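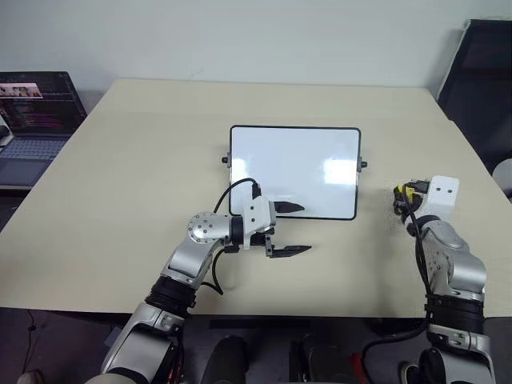
Tarkari is a method for training a two-arm robot to turn, write on and wipe a small whiteboard from a limited number of demonstrations. It is supplied as a trained policy, the demonstration set it was trained on, and the scripts needed to repeat the training on your own cell. The work area is kept simple: a matte light tabletop, a plain wall, two arms reaching in from the near side, and a board with a black knob on each short side. Those two knobs matter more than anything else in the setup, as the board pivots on them and the policy uses them as its main landmarks.

The method was developed by Zalla and is distributed by Kelemen for research use. This page covers what the package contains, how the method works and what results you can expect.

What the method does

Most policies trained on whiteboard tasks learn from the full camera view. They do well under the lights they were trained under and poorly elsewhere. A glossy board reflects whatever is above it, and a reflection can look like a cleared area or like an edge, depending on the angle. In our early runs the arm often wiped the glare and left the ink.

Tarkari splits the task into two stages. The first stage uses the head view to find the board and its pivots. The second stage takes over when a gripper is close to the board and relies mainly on the wrist view. Each stage has its own network and its own training data. A small switching model decides which one is in charge at any moment.

The head stage is trained with artificial glare. Bright patches are painted onto the board area at random positions and sizes during training, so the network stops treating them as useful information. The patches are added on top of any real reflections already in the recording.

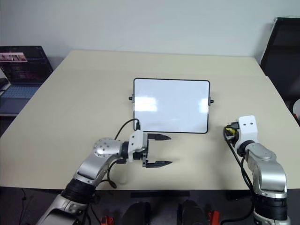

Head view, board flat and blank, left gripper open. Both pivot fittings are visible to the head stage.

Training data

The package includes 1,000 demonstrations recorded by teleoperation. Of these, 600 cover locating and approaching the board from different starting poses. A further 300 cover writing and wiping. The rest are recovery demonstrations, in which the operator begins from a bad position — a finger too low, a board turned past its usual angle — and brings the arm back to a usable one.

Recovery demonstrations were added late in the project, in February, and made the largest single difference to the wiping results. Before that, a missed first contact usually ended the attempt. We recommend recording your own recovery set if you change the gripper fingers or the height of the board.

Each demonstration contains the head view, the wrist views, joint positions, gripper opening and a text label for the task. Labels are short and use the same wording throughout. Files are split by task and can be loaded separately.

Reading marks on the board

The wrist stage does not try to read handwriting. It sorts the surface into ink, clean board and uncertain, and passes that map to the arm. Uncertain areas are looked at again from a second angle before the arm commits to a stroke. Glare moves across the board when the camera moves and ink stays put, so two angles are usually enough to settle the question.

Marker color has some effect. Strong colors such as magenta separate well from the board even beside a bright reflection. Pale yellow and light green are harder, and a worn black marker can be confused with leftover smudges.

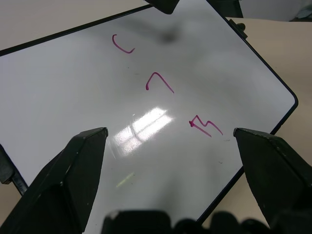 Wrist view between the open fingers: three magenta marks, with window-like glare beside the lowest.

Results

We tested the method on the Brallberg bench, which is the reference cell for this package. Attempts were started from positions that do not appear in the training set. The two-stage policy did better than a single network trained on the same data in every task group, and the gap was widest with the overhead lights on. With the lights dimmed, the two were close on approach tasks.

Removing the artificial glare from training brought back most of the original errors. Removing the switching model and changing stages at a fixed distance worked for a flat board but failed often on a tilted one.

Known limits

The policy expects one board in view. With two boards it may move between them without finishing either. It also expects both pivots to be visible at the start of the approach; if an arm covers one of them, move the arm to its home pose and start again. Light smudges left from earlier erasing are normally sorted as clean, so the policy will not remove them unless the wipe threshold is lowered.

Boards without side knobs are not supported in this version.

Package contents

Trained head stage, wrist stage and switching model
Full demonstration set with labels
Training and evaluation scripts
Glare augmentation tool
Setup guide for the Brallberg reference cell

Requirements

Two arms with parallel grippers, a head camera, at least one wrist camera and a workstation with a recent GPU. Arms, grippers, cameras and the board are not included. Licenses are issued per lab through Kelemen. Please state your arm model and camera positions when you request a copy.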